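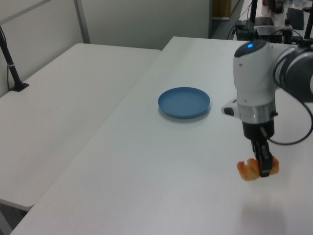 Cell 2, gripper holding a piece above the table, blue plate to the left.

Buvley Automation Board > Food handling > Plating cell and the portioning roster

tallowfen
Wednesday, 6:40 am
We run the Buvley kitchen line. Management wants the arm on plating for the whole day shift. Current target is 700 plates a shift by hand. The integrator (Jiltorix) quotes 90 per cent first-attempt grasps on irregular pieces. The two people now on plating would move to tray inspection and cell resets. Has anyone done this changeover, and did the job grading change?

kgrommet
Yes, at Cumex. Grading stayed the same for 5 months, then was reviewed after the resets were logged properly. Log every reset from day one, with the fault code. Ours was nearly always 3109, grasp width out of range.

tallowfen
Who cleared them, operators or maintenance?

kgrommet
Operators, after a half-day course. Maintenance only for repeat faults.

Margus Liepiņa
I disagree with giving resets to operators at the same grade. Clearing a fault inside a guarded cell is a different task from putting food on a plate. It needs isolation training and a written procedure. Half a day does not cover that.

kgrommet
Our resets were done from the panel, gate closed. No entry.

Margus Liepiņa
Until a piece drops behind the base. Then somebody goes in.

pelmet_7
Seconding Margus. Also check the pace of the inspection job. At our site the plater used to set the rhythm and could slow down for a bad batch. With the arm the rate is fixed upstream and the inspector absorbs the variation. Sore necks – and two transfer requests by February.

tallowfen
Can the rate be handed back to the inspector?

pelmet_7
We put a hold button at the inspection station, wired through the Kioko controller. Output fell slightly. The supervisor objected, the labour rep didn't, and it stayed.

tallowfen
Thanks. I'll ask Jiltorix for a hold input and the entry procedure before we sign off on the roster.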